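3.2 What parents told us about bedtime

Most of the 727 families who wrote back to us had already tried the usual things, bless them: fewer drinks after supper, a last trip to the bathroom, a night light in the hall. What they wanted, more than any new trick, was to hear that other households were changing sheets at 2 a.m. too. 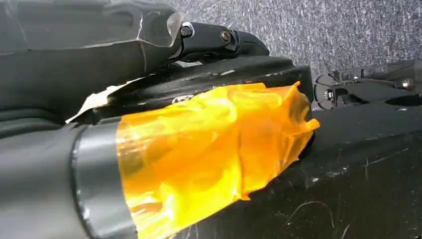

Figure 2. Gripper finger and black jointed linkage with two silver-rimmed screws.

We followed 30 of these families through August, and Burgi Imhof called each of them once a week, often for a good long chat. Parents who kept a spare set of bedding by the door told her the nights felt shorter, even when the number of accidents stayed just the same.

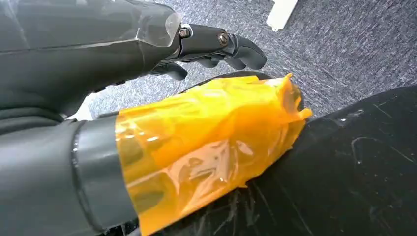 Brothers and sisters came up in these calls far more than we had planned for, and we wish we had asked about shared bedrooms from the start. We come back to this in Section 4.

Contact: Ketsara Kaewmanee | © 2026 Fluler | Back to top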